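Sekex > Support > Common Questions

Can robots do chores yet?

January 18, 2024
By the Sekex help desk

Can a robot tidy a table?
Small items, yes, at a slow pace. Sorting odds and ends into plastic baskets is a fair test, as the objects differ in shape and the arms have to pick a grip for each one.

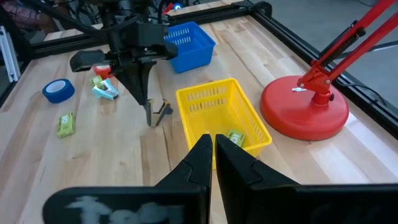

Marchuk wrote in to say that a nine-year-old clears a table faster and doesn't need a bench bolted to the floor. On speed we agree. A tidy-up that takes a person 2 minutes can still take a pair of arms far longer.

Why two arms?
One can hold while the other works. Two also reach more of the table - handy when the baskets are spread out. 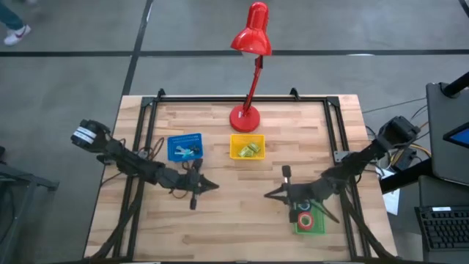
Can I buy one for my kitchen?
We don't sell a home model. The Fanau bench is for workshops and labs, and a person should stay nearby while it runs.

What about laundry?
Folding is harder than sorting. Cloth changes shape each time it is touched. We will update this answer in February.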